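Home | How-tos | Workroom | About

Filed under: Cleaning & Upkeep

Getting scuffs off a white tabletop

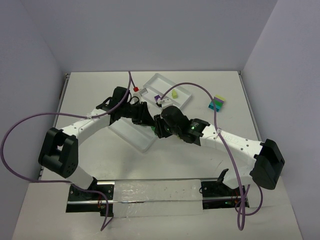
I've tried all sorts on matt white boards over the years, and my favourite is still the dullest: warm water, a drop of washing-up liquid and a soft cloth (wrung out really well!).

Wipe the dust off first, then go over the smudges in small circles. For stubborn scuffs I dab on a little bicarb paste, leave it a minute and rub gently. Please don't use a scouring pad, it leaves shiny patches and you'll see them forever.

Rinse with clean water, dry with an old tea towel, and run a cotton bud along any edge trim.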